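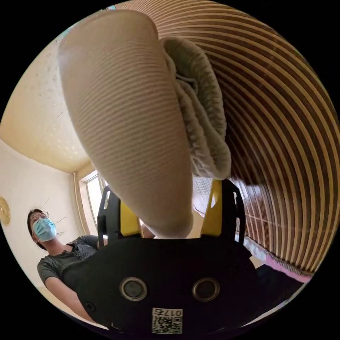

*Beige knit between the yellow fingers. See item 2.*

**Household chores walk-through: laundry, soft goods**
Checked by: Brigitta Tanner, for the Jakport home trials
Date: July 19, 2026

I've kept the form the same as last time so you can lay the two side by side, and as usual I have written more in the comment lines than they were built to hold. Sorry, and thank you for reading them anyway!

- [x] **1. Finger pads clean, nothing sharp on the edges.** Pass. I ran a cotton ball over both pads and it came away whole.
- [x] **2. Ribbed knits held without snagging.** Pass, with a caution. Anything that already has a frayed edge and loose threads, like the beige piece, should go in the mending basket first (I'd say the same to a teenager).
- [ ] **3. Grip force within the Lehner card.** Open. The card was written for towels, and we need one for light knits before August.
- [x] **4. Operator posture and reach.** Pass. Please do swap over after 30 minutes, even if you feel fine.
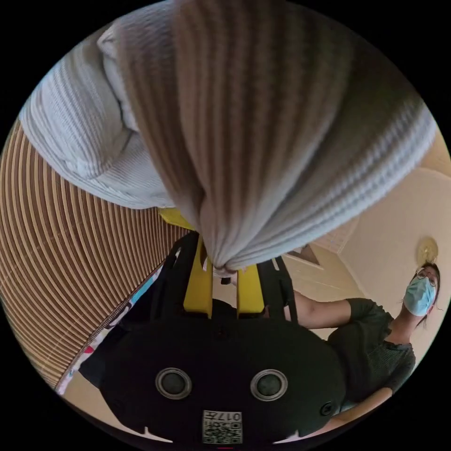

Folding is where I get asked the big question, whether a machine can take over the laundry yet, and my answer is still "some of it, dear, and slowly." Picking up is coming along nicely. Of the 569 pickups in the Draltar log, 430 were good on the first try, and I was more pleased about that than I let on. What comes next is harder. White waffle-knit gathered to a tight twisted point between the fingers, with all the rest of it hanging in heavy folds, is held well enough, but a hold like that gives you no corner to start from, and any of us would let go and feel along the hem.

- [ ] **5. Finds a corner without help.** Fail. It took 3 regrips on the pillowcase, and then I stepped in.
- [x] **6. Lets go cleanly on the stop command.** Pass, every time I asked.
- [ ] **7. Folded stack fit to put away.** Not yet. Washcloths, yes. I would happily put those in my own cupboard.

**Before the next visit:** new force card from Lehner, fresh pads from Zirkimari, and item 5 run again with the big towels.

Signed, B. Tanner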